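Minutes of the software meeting, two-arm cloth project (Flideck)

Date: Aug 10, 2018
Present: Mervyn Fairclough (chair), Obed Dankwa (motion planning), Ilse (perception), Tomasz (tools and logging), Renuka (minutes)
Excused: the colleague from Marchetti, who sent his comments by mail

1. Minutes of the last meeting
Accepted with one correction. In point 4 it was written that the gripper limit is set in the planner. It is set in the driver. Renuka has corrected the text on the wiki.

2. Logging
Tomasz reported that the recorder now writes the joint positions and both wrist camera streams with the same clock. Before this change the left stream could come late by 2 frames. He has checked 1,635 episodes with the new script, and the ones with a time gap are marked in the index. They are not deleted. Mervyn asked that the script is run each night, and Tomasz agreed.

Obed asked if the old recordings can be repaired. Tomasz thinks it is possible for nearly 200 of them, but it is slow work. It was decided to wait with this until the training team says if they want them.

3. Grasp point on the cloth
Ilse presented the new grasp point module. It takes the wrist image, looks for the hem, and gives one point and one direction to the planner. The old module used only the outline of the cloth from the fixed camera, and when the cloth is crumpled the outline does not tell much about where a corner is. 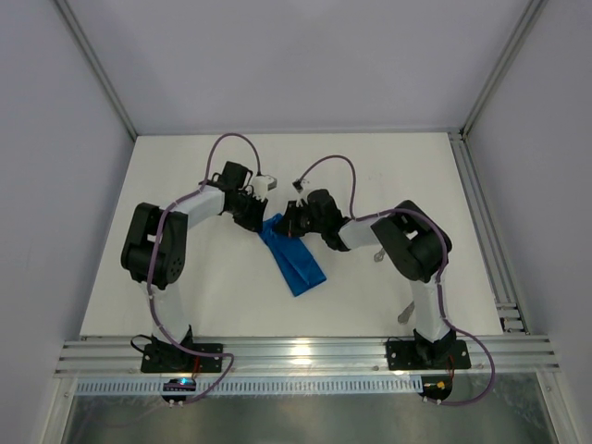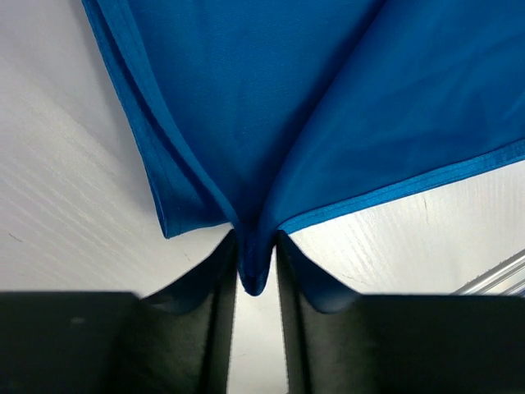 Blue cloth, fixed camera first, then wrist camera.

Ilse explained that the difficult case is two layers of fabric lying close together. The module then gives a good score to both edges, and the chosen point can jump between them from one frame to the next. She proposes to keep the last chosen point unless the new score is clearly higher. Obed is in favor, but he wants the threshold to be in the config file and not in the code.

There was a longer discussion about the mask. The color filter works well for blue, and Mervyn reminded that the customer Filitz has also white cloths. Ilse will test the trained mask in place of the color filter. She could not promise a date.

4. Planner, both arms close together
Obed reported on the collision check. When the two grippers work near each other, the planner refuses many goals, because the safety distance is calculated with one simple box around each gripper and its camera. He has made a closer model with separate shapes for the fingers, the camera and the wrist. The planning time is longer, but he finds it acceptable.

Cables are still not in the model. Mervyn would like at least a limit for the wrist rotation, so that the cable does not get pulled. Obed will add it as a soft limit first.

5. Control
The control loop on the Zukance computer misses its time when the image viewer is open. Tomasz suggests to move the viewer to the second machine. All agreed.
The comment from Marchetti was read: they ask for one common stop command for both arms. It exists already, but it is not in the manual.

6. Tasks
Ilse: hold rule for the grasp point, then the test with the trained mask
Obed: threshold in the config file, soft limit for the wrist
Tomasz: nightly script, moving the viewer
Renuka: stop command into the manual, answer to Marchetti
Mervyn: ask Filitz for samples of the white cloth

7. Other
The release planned for November stays as it is. The next meeting will be announced by mail.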